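Set the wrist camera last, and set it in the worst corner you have

I have spent most of December inside a kitchen with no plumbing, and I want to argue for a habit I picked up there. When you set up a simulated robot cell, do the wrist cameras last, and do them in the tightest, dullest corner of the room. Leave the nice open counter for later.

Our cell is called Kudidport. It's a two-armed robot on a white torso, standing in a rendered kitchen, with one view from the body and one from each wrist. We use it to rehearse reaching jobs before anyone at the Traltgate workshop gives up bench time for them. The robot model came from an older project, Kasten, and it arrived with its camera offsets already filled in. They looked fine! The arms came up, the grippers opened, the body view was level enough, and we all went home pleased.
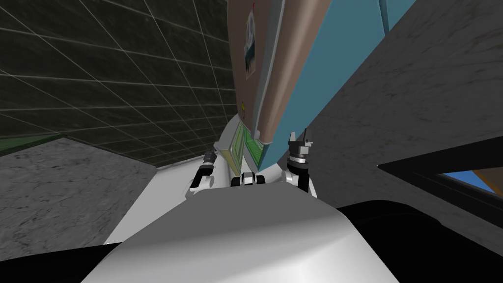 The offsets were wrong by 9 millimeters at one wrist and 5 at the other, and we lived with that far longer than we should have. The reason is simple. In a big open view, a small error is a few pixels, and your eye forgives a few pixels. You look at the whole robot and think, yes, that's a robot. The wrist view has no such manners. Everything in it is close, so every mistake is large.

So my first rule is to stop judging a cell by its body view. Use it to check that the joints bend the right way and that nothing starts the run buried in the furniture, and then close that window. I mean it about closing it. A big friendly picture on the second monitor will talk you out of what the small one is trying to tell you.

My second rule is to begin with the fingers open and nothing between them. People love to start with a grasp, because a grasp feels like progress. But a held object hides the pads, and the pads are the part you need. With the gap clear you can compare both fingers against whatever lies under them.

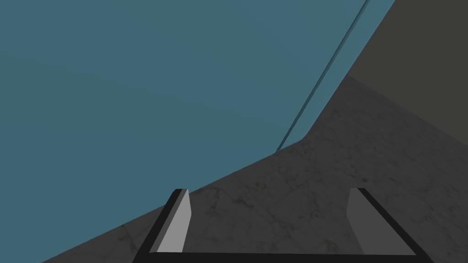 What you want next is a long straight edge that you didn't put there yourself. Countertops are great for this, and so are door frames and grout. Grout is wonderful stuff. Move the wrist in a slow straight line along the tiles and watch how the lines slide past the gripper body. If the camera is mounted true in the model, they slide the way the numbers say they should. If it has been nudged or rolled, they drift, and you can see the drift long before you can measure it. I kept a log of 103 of these slow passes and would happily do another batch tomorrow. (I'm aware of how that sounds.)

Then go under things. Under a counter the wrist has walls on more sides than it would like, and the gripper's own housing takes up a good part of the view. That is exactly where a bad offset stops being a cosmetic problem. A clearance you believed in goes away, or a finger that reads as clear in the picture is touching in the contact list.

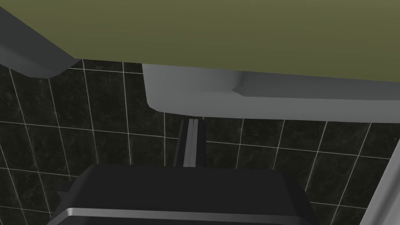
Onia, commenting on the draft of this piece, wrote that it all seems a lot of fuss over geometry that can be edited with a keyboard. If the offset is wrong, change the offset; a simulated camera can't work loose overnight, and the hours would be better spent on the real mount, which can.

I like that objection because half of it is right. Nothing rattles loose in Kudidport. But files get copied, units get mixed, a parent link gets renamed, and a setting that was true in Kasten comes along for the ride without anyone asking it to. I would call that working loose. And the keyboard fix is only cheap if you know which number to change, and in our case two of them were wrong in ways that partly covered for each other. We found the pair in one afternoon under the counter, after more than 10 sessions out in the open had shown us nothing at all. 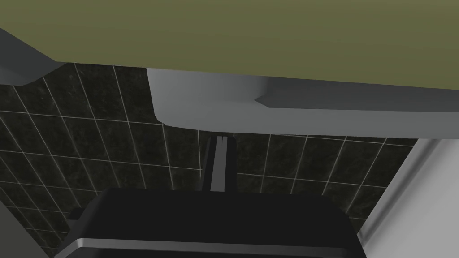 Traltgate Bench Notes

The other half of the objection, about the real mount, I'd turn around. The slow pass is the same job in both places. You open the fingers, pick an edge, move along it and look for drift. Anyone who has done it in the rendered kitchen can walk over to the hardware and do it there with the same checklist, and they already know what a rolled camera looks like. That is the part that makes me want to grab people by the sleeve. Looking after a simulated cell is maintenance, with all the patience and small pleasures that maintenance has, and I think we should treat it that way – write it in the log, repeat it after every model update, and give it a proper slot in the day. Ours is at 9 in the morning, before the long runs start, and it goes left wrist first.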